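Tinton Guest House, Drallstead
Pre-season room and safety check, Mar 11, 2020
Checked by: Veronica Oprea

Smoke alarms, all 6 rooms: PASS. The log says they were tested monthly. Every entry is in the same pen, so I pressed each button myself.

Fire extinguisher, hall: FAIL. Tag is expired. "Service booked" was also the comment last May.

Balcony rail, room 4: FAIL. Moves when leaned on. I don't accept "it has always done that."

Hot water at taps: PASS, barely. Room 2 took 39 seconds to run warm. The website promises instant hot water.

Laundry room outlets: PASS. Covers tight, breaker trips when tested.
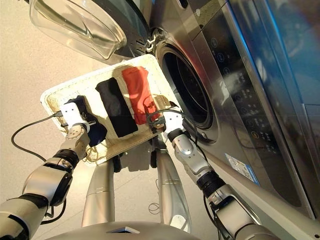
Jaime Cunha disagrees about the balcony and wants it on record that the rail was tightened over the winter, that the wobble is in the trim, and that closing room 4 will cost us bookings. Maybe so. I asked for the invoice and haven't seen one. Room 4 stays closed until somebody from Probert puts a wrench on it.

Exit signs: PASS, except the back stairs, where the bulb is out.

Parking lot lights: NOT CHECKED. It was noon. Whoever marked these "OK" last time also did it at noon, going by the sheet.

First aid kit: FAIL. 12 bandages, no gloves, burn cream out of date.

Advertised "five-minute walk to the beach": not a safety item, but I doubt it.

Recheck: when the Probert paperwork is in my hand.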